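Can a Robot Clear the Table Yet?

Short answer: sort of. Slowly. And not every table.

Think about clearing a table at your house. You see a pair of glasses, you pick them up, done. Two seconds, maybe. You didn't even think about it.

A machine has to think about all of it. Where do the glasses stop and the cloth start? Which bit is safe to squeeze? Too hard – crack. Too soft – they drop on the floor.

Factory robots have it easy. Same part, same spot, all day long. A kitchen is diferent every single morning. Somebody moves the chair. Somebody leaves a banana.

So people show them how. Over and over. At a workshop in Gandport, Kelly Fairclough's team did one table job 341 times before the robot arm tried it alone. It got it right 66 times out of 100. Pretty good for a robot! Not so good if its your glasses.

Checkered cloth is tricky too. All those squares can confuse a computer that is looking for edges.

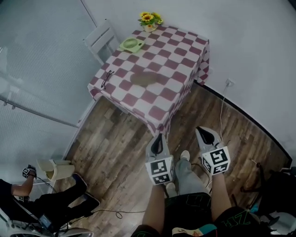 Two hand-held grippers at a table with glasses, a small green fan and sunflowers.

Will you get out of chores soon? Nope. Sorry. Maybe when you're 40.

Related
Why do robots hate socks?
Who folds the towels in Silalgate?
5 jobs a machine does better than you

Comments
Onon: my brother is slower than the robot
Ľubica Procházka: Read this with my class, they want to know about dishes next
kadlec: can it do bunk beds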